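Two Arms, Five Cups: project report
Shufen Tan, with Zihan Peng

So our project was teaching two arms to pass a cup from one to the other, and we ended up with 800 demos. We taped the table into a grid so we could call out start spots for the tray.
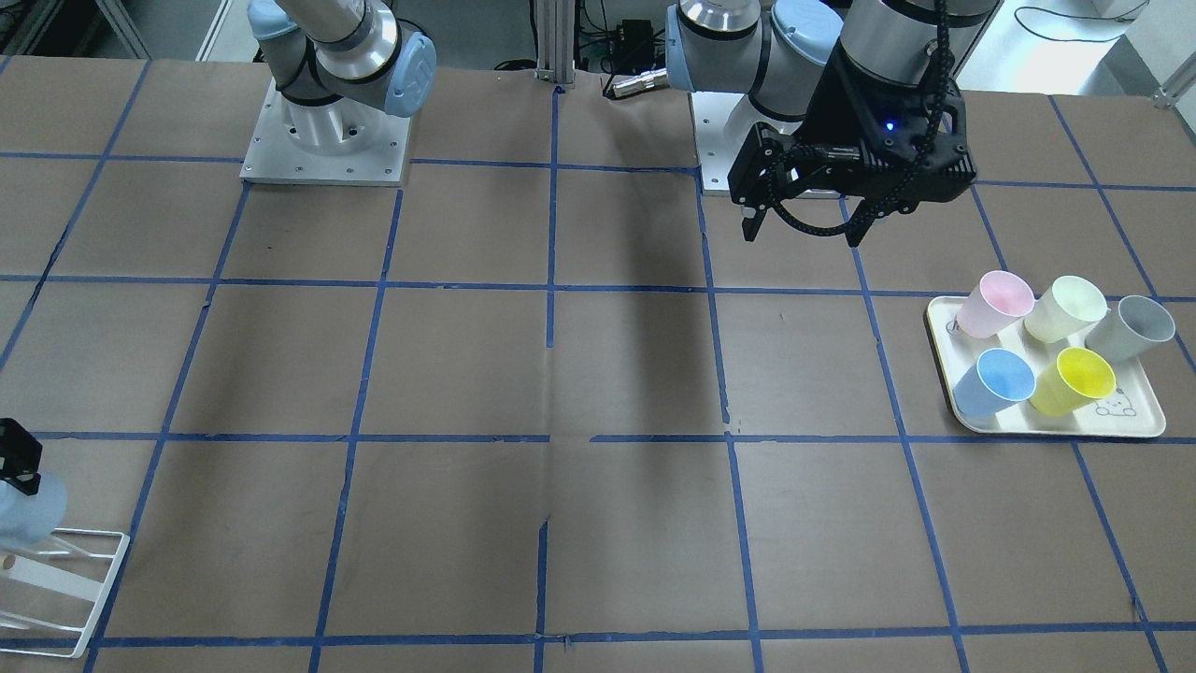 Meenakshi Chacko wondered whether the policy would just memorize the squares, and asked for a test with the tray set across a line.

Fair point! We did that next, same cups, same arms.
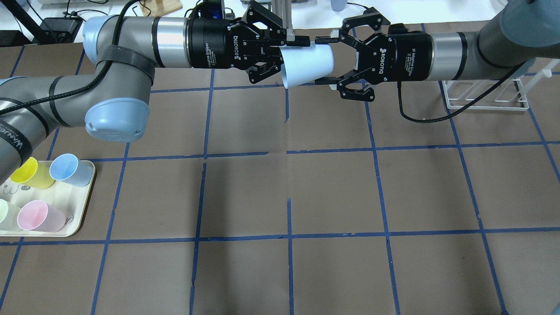 Fig. 2. Both grippers at the light-blue cup.

Handovers were the hard bit (we lost most of July to them). Out of 80 test runs, 11 failed, nearly all at the pass.

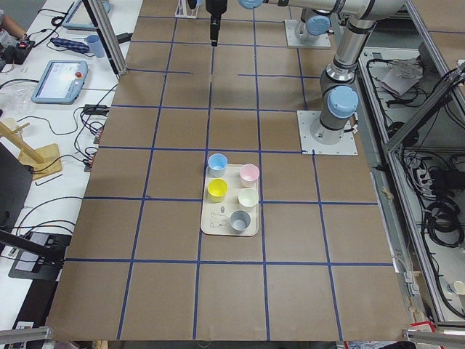

Fig. 3. Tray straddling a tape line.

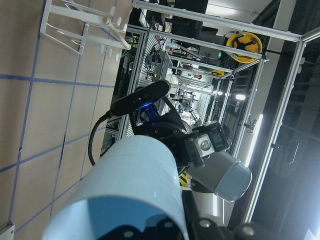

Wrist views helped more than I expected. Training without them gave us way more drops. Up close, though, one pale blue cylinder can fill a big part of the view, so we kept the overhead camera in too. Next I want to try cups with handles.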